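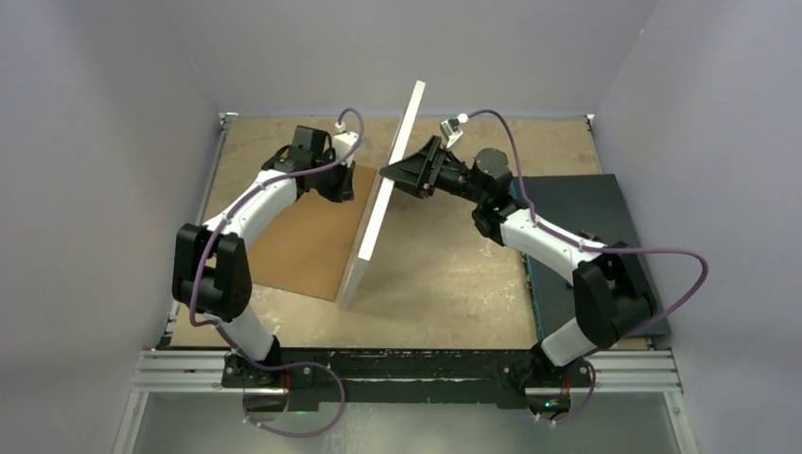 Mehrangiz Sharifi wrote to ask whether the white panel will stay flat if it lives on its end behind a door all winter, because her last one went banana-shaped by February and she's not buying another until she knows.

Fair question, and I get some version of it most weeks! Mine has spent two winters on end in the gap beside my filing cabinet and it still sits flat on the table. What bends a thin panel is leaning at a lazy angle for months with all its weight on one corner. Stand it close to upright, or lay it down under something, and you'll be fine. If you only have room for a lean, flip it around when you think of it.

Ornmont Panel and Board
White panel with brown base board, sold as a pair
In stock

I started selling these because I wanted one. I do a lot of cutting and gluing and laying things out, and I'd been making do with the back of a cupboard door (a good door, I still miss it). The white panel is thin, it's rectangular, and it has a slight gloss, enough that glue spots lift off with a fingernail but short of that mirror shine that bounces the ceiling light right into your eyes. The brown board is the plain one. It's smooth and it goes underneath when you're cutting, so you can be as rough with it as you like.

People ask if they can buy only the white one. Yes, pick "panel only" from the menu, but I'd get both. The first thing you'll do with a nice clean white panel is cut something on it, and then you'll be cross with yourself.

Size and so on

White panel: 420 mm on the long side
Brown board: cut to match the panel, give or take a hair
Finish: slight gloss on the white, smooth and plain on the brown
Edges: sanded, square corners
Holes: none (ask me, see further down)
Packed flat with a card sleeve over each corner

I give the length in millimeters because that's how my supplier at Dredard cuts them, and every time I've rounded it to inches somebody has written in to tell me it doesn't fit their shelf. Measure your spot first. Then measure it again with the door open, if there's a door.

What I use mine for

Sorting paper, mostly. White is good for this because you can spot a scrap of almost any color on it, except white, obviously, and for that I turn to the brown one. I've also used the panel stood up on its long edge as a backdrop for small things I was photographing to sell, with a can of beans behind it, and it throws a nice bit of light back onto whatever's in front. My sister uses hers as a divider in a deep drawer. A customer of mine presses leaves between the two with a stack of cookbooks on top, and she sent me a very pretty fern.

What I wouldn't use it for: hot pans, a chopping board for food, or anything that stays outside overnight. Please don't put it in the dishwasher. I did, with an early one, and I'd like that to be the only time it happens.

Picking it up

A flat panel on a flat table is a pain to get hold of, especially with short nails. Slide it toward you until an edge hangs over the side and take it from underneath. You can also set it down with one end resting on the brown board and you'll have a gap to get your fingers in. When I carry it I hold it by the long side and keep it upright, because carried flat it catches on every door frame in my house.

Cleaning

Wipe it with a barely wet cloth and then a dry one. For tape gunk I rub it with a little cooking oil, leave it a few minutes, and wash that off with dish soap. Skip the scratchy side of the sponge on the white face. The brown board just gets brushed off, and I don't wet it at all.

If you already have the Pluvetti tray

The panel sits inside the big Pluvetti tray with a little room to spare on both sides, and it doesn't fit the small one. The Shirazi easel holds it too, but the lower lip is shallow, so put a strip of rubber along it or the panel creeps forward when you press near the top.

Holes, rounded corners, other sizes

I can drill a hanging hole in one corner or round off all of them, same price for either. Write what you want in the notes box when you order and tell me which corner, counting the long side as the top. I can't take a drilled panel back unless I put the hole in the wrong place. A larger size is being cut now and I'm hoping to have it listed before the end of December, though Dredard has been slow lately so don't plan a birthday around it.

Shipping and returns

I pack on weekday mornings. You have 60 days to send it back if you don't like it, marks from ordinary use are fine, and I'd rather you tried it properly. If a corner shows up crushed, send me a photo of the corner and the box and I'll mail a new one.

Mehrangiz, if you're reading, I've set one aside for you with the rounded corners you asked about. Let me know by the weekend if you want it.

Page last updated Monday, December 2, 2019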